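Settling of River Silt in Tap Water and in Hard Water
Module report, second-year Environmental Measurement

1. Aim

The aim was to find out whether water hardness changes the rate at which fine silt settles out of suspension. Silt was collected from the bank of the Enitz below the weir at Mullholm in November, dried, and passed through a 38 micron sieve. Only the fraction that passed the sieve was used.

2. Background

Small particles in still water fall at a speed that depends on their diameter, their density and the viscosity of the water. For a single round grain this is given by Stokes' law. Clay and fine silt do not behave as single grains when dissolved salts are present. The salts reduce the repulsion between particles, which then clump and fall faster. Calcium has a stronger effect than sodium at the same concentration.

3. Method

Two waters were prepared: soft tap water, and the same water with calcium chloride added to give a hardness of 400 mg/l as calcium carbonate. Silt was stirred in and the column left to stand. Samples were drawn with a pipette at a fixed depth, dried and weighed. Water temperature was noted at the start and end of each run.
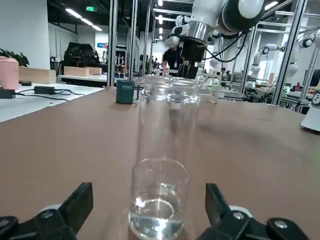
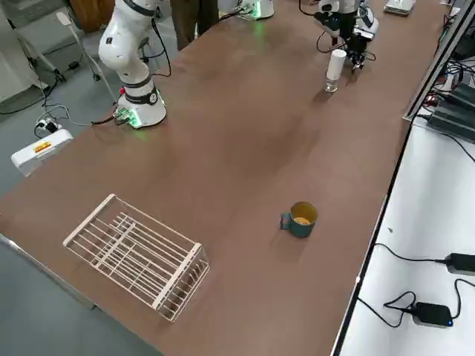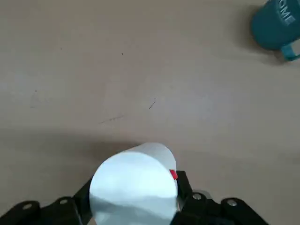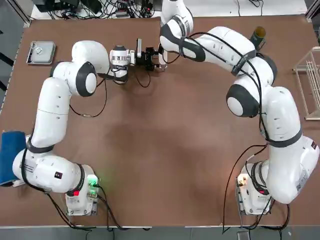
Temperature was the hardest quantity to control. A column that is warmer on one side develops slow currents, and these keep the finest grains up for longer than theory allows. The first two runs were rejected for this reason. Reading the level was a smaller source of error. Water in a clear glass cylinder shows a curved surface, the meniscus, as in the first picture, and all levels were read at the bottom of the curve with the eye at the same height. The Macedo handbook gives the same rule.

4. Results

In soft water the sample mass fell to half its starting value after 1037 seconds. In hard water the same point was reached after 473 seconds. The hard water runs also left a looser deposit, which lifted easily when the column was tilted.

5. Discussion

The result agrees with the expected effect of calcium, but the size of the difference should be treated with care. Stirring was done by hand and may have broken up clumps unevenly. The Zasusen method sheet recommends a dispersing agent as a third case - this was left out for lack of time.

A repeat with sodium chloride at matched concentration would show how much of the change is due to calcium itself. Organic matter was not removed from the silt before sieving, and this should be done in any later work.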